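Triken 双指拣放单元：安装、日常保养与易损件更换

产品编号：Triken 基本型
适用范围：料箱到料箱、料箱到台面的小件拣放
供货方：Venard
备件与上门服务：Bondo

Triken 是一套双指夹爪拣放单元，供货时包括夹爪本体、腕部相机、控制盒、连接线束和一套备用指片。机械臂、料箱架和工作台由用户自备，也可以在订货时一并选配。本页内容供设备到货后的安装人员和日常维护人员使用，选型参数和外形图请向 Bondo 索取。

单元可以正对料箱架工作，也可以正对台面工作。两种布置使用同一套夹爪和同一套程序框架，切换时只需重新做一次腕部相机标定，并载入对应的工位文件。

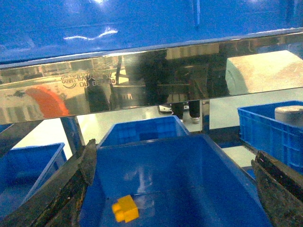

Hodoroagă，2024年7月10日

本页已按七月的维护记录更新，主要改动在指片更换和腕部相机清洁两节。旧版页面中关于指片翻面使用的说明已经删除，请不要再按旧版操作。

一、到货检查

开箱后先核对线束接头。夹爪端和控制盒端的接头外形相近，护套上的标签颜色不同，白色标签接夹爪，灰色标签接控制盒。备用指片放在控制盒下层的纸盒内，左右各一片，不能互换。

夹爪出厂时处于闭合位置，指尖套有运输护套。通电前必须取下护套。护套没有取下就执行回零，驱动器会报行程错误，断电取下护套后重新上电即可，一般不会损坏机构。

二、安装位置

机械臂底座应固定在独立的支架上，不要与料箱架共用立柱。带脚轮的料箱架在更换料箱时会有轻微移动，如果底座装在上面，标定很快就会失效。

料箱架推到位后锁住全部脚轮，再执行工位对准。没有锁定装置的脚轮，请在地面加装限位块。料箱入位后箱沿应与横梁大致平行，斜放的料箱会缩小夹爪可以进入的范围，程序会把靠近箱壁的物件判为不可取。

料箱之间要给夹爪张开留出余量。夹爪在箱内张开时，两指外侧与箱壁的距离由工位文件中的“侧隙”一项控制，深箱和浅箱请分别设置。

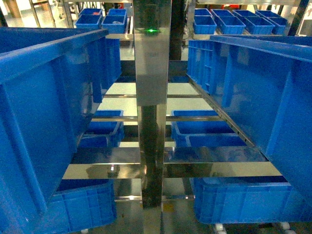

图：料箱架、不锈钢立柱与下层脚轮。

三、反光面的处理

不锈钢横梁和立柱会反射灯光、料箱颜色和人员的衣物，腕部相机离得近时影响比较明显。Venard 的建议做法如下。

先在工位文件里画出遮蔽区，把横梁和立柱排除在识别范围之外。遮蔽区要比金属件的实际轮廓略宽。机械臂换了姿态之后，原来的遮蔽区可能对不上，需要在每个取料姿态下单独检查。

遮蔽后仍有误识别的，再调整灯具的方向。顶灯正对横梁时容易出现亮斑，把灯具转开一个角度通常就够了。不建议在横梁上贴哑光膜，边角翘起后会刮到线束。

相机曝光使用固定值。自动曝光在夹爪进出料箱时会来回变化，箱内的深色底面和外面的浅色地面亮度相差很大，画面需要一段时间才能稳定，这段时间内的识别结果不可用。

四、班前检查

每班开机前做一次，顺序不限：

看指尖。两片指片的尖端应无松动，边缘允许有磨痕和小缺口，缺口已经伸到夹持面的要更换。
看线束。腕部弯折处不应有压扁或露芯。
看镜头。镜头表面有指印或灰尘时用干的无尘布擦，不要用酒精。
手动开合夹爪一次，听有没有异响。
确认料箱内没有上一班留下的物件，特别是箱角处的小件。

连续运行的现场，每八小时重复一次看指尖和看镜头两项。

五、指片更换

指片是易损件。正常使用下每六个月更换一次，夹取粗糙或带棱角的物件时周期会缩短，以实际磨损为准。左右指片必须成对更换，只换一片会造成夹持中心偏移，放置位置也会跟着偏。

所需工具：内六角扳手一把，无尘布一块，随备件附带的螺纹胶。

把机械臂移到维护姿态，夹爪张到最大，断开控制盒电源。
每片指片由四颗螺钉固定，先松靠近指根的一对，再松靠近指尖的一对。
取下旧指片，擦净安装面，残留的旧胶要刮掉。
装上新指片，螺钉先全部带上，不要拧紧。
用手把两指合拢，使指尖对齐，再按对角顺序拧紧。
上电，执行回零和行程自检。

全过程约30分钟，不含标定。换完指片后必须重新标定指尖位置，步骤见下节。

Bondo 的服务工程师 Shaimaa Belkadi 补充：拆下的旧指片请保留到新指片跑满一个班再处理。如果新指片的放置偏差比旧指片大，需要两副对照着量，才能判断问题出在指片还是安装面。

六、台面工位的标定与试运行

台面工位的标定板平放在工作台中部，四角压平。标定期间不要碰台面，也不要更换灯光。台面如果有划痕或污点，先清洁，清洁不掉的在工位文件中标为背景，否则小件识别时可能被当成物件。

标定完成后用盘子和一个颜色鲜明的小件试运行。盘子选浅色、无花纹的，放在台面一侧，另一侧留空供夹爪下降。试运行时速度设为最低档，观察以下几点：两指下降时是否对称；指尖与台面之间是否留有间隙；夹爪从盘子上方经过时是否会碰到盘沿。

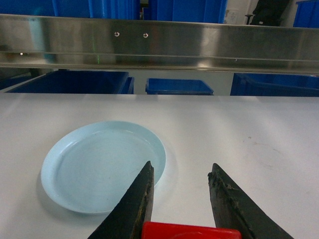

间隙过小会让指尖刮台面，白色台面上留下的划痕多半由此而来。间隙过大则夹不住扁平物件。调整时每次只改一个小步长，改完重新下降一次，不要在物件上方直接连续下调。

放置高度单独设置，不随抓取高度联动。换成更深的盘子或直接放回料箱时，放置高度要重新示教。盘沿较高的，还要检查两指张开后外侧是否会顶到盘壁，必要时把放置时的张开量改小。

七、常见故障

夹爪闭合后报“未检测到物件”：先看指片是否松动，再看夹持力设置。物件表面光滑时适当增大夹持力，软质物件不要超过工位文件中的上限。

物件在移动途中滑落：检查指面是否沾有油污或灰尘。擦净后仍然滑落的，更换指片。

同一料箱内反复抓空：多为料箱移位。检查脚轮锁定情况，重新对准工位。

腕部相机画面发白：检查曝光是否被改成自动，再检查镜头是否有擦拭痕迹。

回零时中途停止：断电，用手轻轻开合两指，有卡滞感的不要继续上电，请联系 Bondo。本体外壳由 Venard 出厂时密封，自行拆开后不再享受保修。

八、备件订购

指片（成对）、腕部线束、镜头保护片和螺钉包可以单独订购。订购时请提供夹爪侧面的序列号，以及使用的是料箱工位还是台面工位。两种工位的指片外形相同，指面纹理不同，混用不影响安装，但会影响夹持力的设置。

镜头保护片按包供应，不拆零。线束更换后需要重新做行程自检，不需要重新标定指尖位置。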